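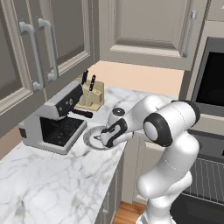 Marble is fine in a kitchen as long as you seal it properly, one reader wrote after my piece on countertops, and I should try Petek before I put anyone else off the stone. So I bought a bottle. It cost $70 for a quantity I would normally associate with cough syrup, and I have been living with it since November.

I'll start with what the label says, as the label is most of what you are paying for. Petek Stone Shield promises a "lifetime barrier" against oil, wine, coffee and citrus. Lower down, in smaller type, it recommends a fresh coat every year. I read both lines several times and still can't make them agree. I wrote to the company through the form on its site and got back a copy of the label.

## What I tested it on

My own counter is white marble, honed, and already has a history. I didn't want to blame a sealer for sins committed before it arrived, so I also got three offcuts from Unov, the yard that cut the counter. One piece got Petek. One got Zarkomura, a cheaper sealer I had in the garage. The last one got nothing.

Application is easy enough. Wipe on, wait, wipe off, then do it again. The instructions say the smell is "mild." I opened two windows and went to eat in the other room. They also say to buff off the extra before it dries, and they mean it. I missed a strip along the edge and it dried to a sticky haze that took me most of an evening and a lot of acetone to get off.

## Oil

Olive oil sat overnight on each piece. The bare one had a dark spot in the morning, as expected, and it was still there a week later. Petek had no mark that I could find. Neither did Zarkomura.

I repeated this with butter and with the greasy end of a roast chicken. Same result each time. If oil is your worry, a sealer does help, and I'll give Petek that. I just can't see what the extra money bought.

## Coffee and wine

Coffee left overnight made a faint tan ring on the Petek piece and a slightly fainter one on the Zarkomura piece. Both came up with a baking soda paste. Red wine was worse on both, and the Petek side kept a gray shadow that I can still find if I tilt it toward the window. My wife says she can't see it. I can.

Wiped up within half an hour, neither drink left anything on any of the pieces, including the untreated one. I keep coming back to that. A dishcloth beat the sealer, and the dishcloth was already paid for.

## Lemon

Lemon is where the word "barrier" starts to bother me. A cut lemon left face down for ten minutes put a dull ring on all three pieces. You can feel it with a fingertip. That ring isn't a stain. The acid has eaten a little of the surface, and a sealer that soaks into the pores has no way to stop it. Plenty of stone sellers will explain this if you ask. Petek lists citrus on the front of the bottle anyway, with a picture of a lemon.

I fixed the ring on one offcut by hand, with 1000 grit paper and then 2000, wet. It took patience and came out shinier than the stone around it, so now there is a glossy ring where there used to be a dull one. I wouldn't try it in the middle of a counter.

## The water drop trick

The bottle suggests checking your seal by putting a drop of water on the stone and seeing if it beads. It beaded beautifully on day one. After two months of ordinary wiping with dish soap it lay flat on the stretch beside the sink and still stood up fairly well in the corner where we keep the bread. Zarkomura was much the same, maybe a week or two ahead. "Every year" looks hopeful for any part of a kitchen that gets used.

There is a companion cleaner, Skokton Daily, sold by the same outfit and "required to maintain the lifetime barrier." I used it on half the counter for a month. It smells of pears. I couldn't tell the halves apart, and neither could the water drop.

## Is it worth the money?

Our counter cost $2,625 installed, and I understand the pull of an expensive bottle when you have just written a check like that. The sales pitch leans on it hard. The brochure says a ruined slab could cost "more than" the price of thirty bottles, and suggests you do the math.

I did, and I'd buy the cheap one. Petek works on oil, does a middling job on coffee and wine, and does nothing at all about acid. So does Zarkomura, for a third of the price and with a cap that doesn't glue itself shut. If you already own a bottle of Petek, use it up. Put it on thin, buff it sooner than you think you should, and keep a board under the lemons.

To the reader who sent me to it: I have most of a bottle left and you are welcome to it, though you'll need pliers for the cap.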